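How I keep a small kitchen counter ready for work
by Filipa Garcia

When I moved to Premport, my kitchen had one counter and very few cabinets. I come from a family where everything stands outside, on view, and my mother cooked for many people like this. But her kitchen was large. Mine is not, so I had to learn some order. I write down what I do now, maybe it helps somebody with the same problem.

Start with the cutting board

Most people place the appliances first and then look for a place to cut. I do the opposite. Put your cutting board on the counter in the place where you like to stand, and leave it there. After that, everything else must go around it. If something touches the board, it is too close.

My board is bamboo and has a groove for the juice. I recommend the groove very much if you cut tomatoes or melon. Tilt the board over the sink when you finish, then wipe it. Do not leave a bamboo board in water and do not put it in the dishwasher. I lost my first one this way, it opened in the middle like a book.

For oil, I use the mineral oil that is sold for boards. Warm it a little between the hands, rub it in, wait one night, and wipe off what stays on top. In winter I do it more often — the heating in my building makes all wood very dry.

Heat goes with heat

The toaster, the toaster oven and the kettle should live on the same side, near the outlet. Do not run them all together on one circuit. My neighbor Jhonatan Agudelo did this in December and had to go down to the basement with a flashlight.

Leave space above the toaster oven and on its sides. Mine gets very hot on the top, and I once melted a bread bag there. Nothing lives on top of it now, also not "only for a minute."

Empty the crumb tray before it looks necessary. A dry brush is enough for this. Always unplug first and wait until the metal is cold.

Cables

A cable that crosses the working place will one day get under your knife, or wet. Bring each one straight back or straight along the side edge of the counter. When an appliance is not plugged in, do not let the plug lie where you spill water. I use two fabric ties from Quintela, but any tie is good, also the one from a bag of bread.

The row at the back

Along the tiles I keep only what I use every day or almost every day. Tall things stand behind and low things in front, so I can read everything at one look. Things with a handle must turn the handle to the side of your strong hand. It sounds like nothing, but you do it many times each day.

Dry food goes in containers with a good lid. Clear ones are better for cereal and crackers, because you see when it is time to buy. Coffee likes a dark one. Before you fill again, finish what is inside, wash, and let it dry with the lid off for a whole night. I made the mistake to pour new over old for years, and the bottom was always stale.

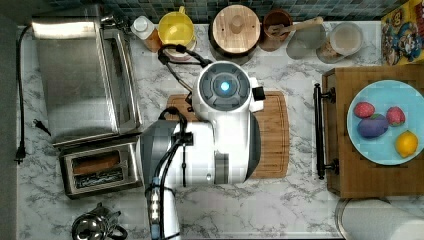
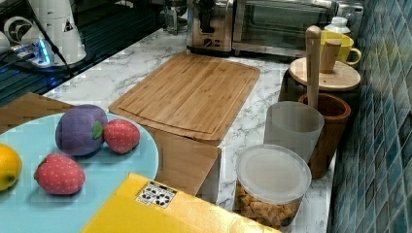
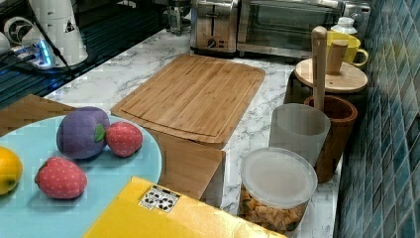
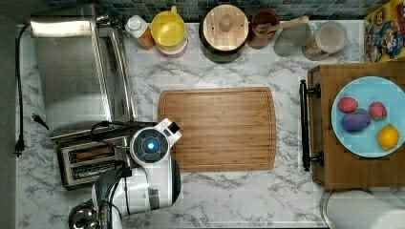
Tile behind a counter collects more grease than you think, and small tile is the worst because there is so much grout. I clean it with warm water and a drop of dish soap, using a soft cloth for the tile and an old toothbrush for the lines. Do one part, dry it, and only then go to the next. With blue-green mosaic like this one and a row of containers in front of it, I would move the containers forward by sections, clean behind, and put them back, so the board in the middle of the counter stays free for use. No vinegar if the counter is real marble! It eats the shine. For marble pattern on another material, ask the seller or read the paper that came with it.

Mortar and wooden spoons

Wood in the kitchen wants the same care as the board. Wash fast, dry standing up, oil sometimes. If a mortar smells of garlic, grind a spoon of dry rice in it, throw the rice away and repeat. Manon Doucette, who taught me this, does it with coarse salt, and I tried both and like rice more.

The evening round

Before bed I give the counter 60 seconds. Crumbs into the hand, cloth over the surface, board upright until it is dry, kettle emptied. If it takes longer, there is something on the counter which does not belong there, and the next day I look for another home for it.

Next time I will write about the drawer under the stove. Iker Valcárcel asked me how to keep the pan lids from falling, and I have a system for this with a simple dish rack.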